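ok closet swap day 1. it is 2023-11-06 and I am still finding tank tops. posting as I go so I don't quit

rules this year: everything comes off the hangers, everything gets touched once, it gets folded or it goes in the Rillia donation bag. no "maybe" pile. the maybe pile lived on my chair for 48 days last time

doing all of it on the bed with the bamboo mat still on top. best folding surface in the apartment, flat, firm, knits don't sink into it like they do on a comforter. my mom irons on hers which I do not recommend

sleeves are my weak spot. tees I can do asleep. long sleeves I lay flat, arms out, then fold one side in to the middle, sleeve back down over itself, other side same, then bottom up in thirds. if you skip smoothing the sleeve first you get a lump and the whole stack leans

also sorting by weight not color this time. color looked great for one week. then I needed something warm and had to dig thru every drawer

progress. stack going up by the headboard, black long sleeve with the white maze pattern is next, two crumpled things at the far end I keep avoiding
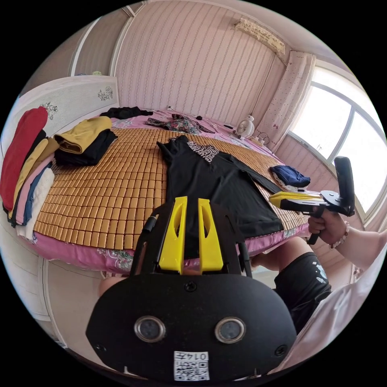 Liam Doherty: roll them. you fit way more in a drawer and you can see everything from the top

Liam I tried rolling!! it works for tees and pajama stuff. anything thick just unrolls itself and then you have a drawer of cinnamon buns. folding for the heavy ones, final answer

tho I will file them upright so I get the see everything part. fold in thirds, stand it on its edge, if it flops do one more fold

drawer update: the Isen dresser has four, bottom one sticks. rubbed a candle stub along the runners, much better, smells like fake vanilla now

donation bag so far: the jeans from two sizes ago, the white blouse with the mystery dot, a Tawhiri fun run shirt I got for a run I did not run

KEEPING the ugly green cardigan. don't start

price check for whoever asked, the under bed bags are Vudik, got them used for 600 yen on my trip and stuffed them in my suitcase. zipper is so so but they hold a whole summer. put the heavy things in first and sit on it before you zip

small thing that helped, I do the annoying peices first after a snack. slippery stuff, anything with a hood, anything with buttons that has to be done up before it'll fold right

ok hunger break. then the hoods. then the sock drawer, which gets its own thread tomorow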